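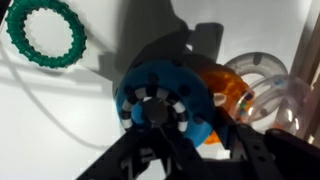
Teal-green ring with a bumpy edge.

Listening Guide 7: Carols, Dances and the Long Drone

Read this before class and bring it with you. We start with music right at the bell, so the first two pages should already be in your head when you sit down.

Where we are

Last time we ended with the plainest thing a singer can have underneath a tune: one held note. Today we stay with that note and watch what happens when people start dancing on top of it. This is one of my favorite meetings of the whole course, and if you play anything at all - fiddle, guitar, kitchen spoons - you are going to want to try it at home.

Terms you need

Drone: a note (or two notes, usually a fifth apart) that keeps sounding while the melody moves.

Burden: the part of an early carol that comes back between verses. It usually opens the song too, so you hear it first. Don't mix it up with a refrain, which is tucked inside the verse or at its end.

Carol: for this unit, any song built on burden and verses. Winter has nothing to do with it! Plenty of old carols are about spring, politics, food or love.

Modal: using a scale that isn't plain major or minor. Most of our examples are in Dorian. Play all the white keys from D to D and you have it.

The carol as a dance

One old and very appealing idea about the word "carol" ties it to a ring dance. Dancers link hands, a leader sings the verse, and everybody answers with the burden while the circle moves. We can't prove that every written carol was danced, and many surely weren't, especially the learned ones with Latin lines. But sing one while walking in a circle and you feel at once how well the pattern fits. The verse gives you time to breathe and listen, and then the burden comes round and the whole room is in.

We will do this in class. Wear shoes you can walk in.

Listening 1: "Drindora," verse and burden

This is the track by the Jutgate ensemble, voices with wire-strung harp and a small frame drum. Play it through once without writing anything down. On the second pass, mark each return of the burden in the margin. The singers change the ornament on the last word every time, and the fourth one is gorgeous.

Things to listen for:
The harp does not change chords. It sits on D and A from start to finish.
The drum drops out for the third verse. Notice how much faster the singing seems, although the tempo is the same.
The burden is 8 bars long, but the phrase inside it breaks after bar five. If you clap along you will probably clap wrong. So did I, for years.

Listening 2: the Pálfi dance set

No voices now. The Pálfi recording strings three dance tunes together over a single hurdy-gurdy drone. The first two are in Dorian. The third shifts to Mixolydian, with a bright raised third, and the moment it arrives is like someone opening the curtains. The drone hasn't moved at all. Only the tune has, and yet the whole floor feels different.

Write down the second where you hear the change. We'll compare answers, and they won't all match, because the fiddler slides into that third for a while before settling on it.

How to practice this

Get a drone going. An open string works, or a held key on a keyboard, or a patient friend humming. Sing up the scale very slowly and stop on each note. Some notes melt into the drone and some rub against it. The second and the seventh rub hard, so stay on them a little longer than is comfortable. Then try making up a burden of your own on four or five notes. Keep it short enough that a stranger could join in on the second time round.

The Celleren songbook

Our copy in the reading room holds 572 songs, and the carols are mixed in with everything else. Use the first-line index at the back. The editor gives tunes without chords, and please leave them that way when you copy one out - adding guitar chords too early hides the very thing we are listening for.

For next time

Choose one carol from the songbook. Copy out the burden and one verse by hand, name the mode, and write half a page on which notes pull hardest against the drone. Bring an instrument if you have one.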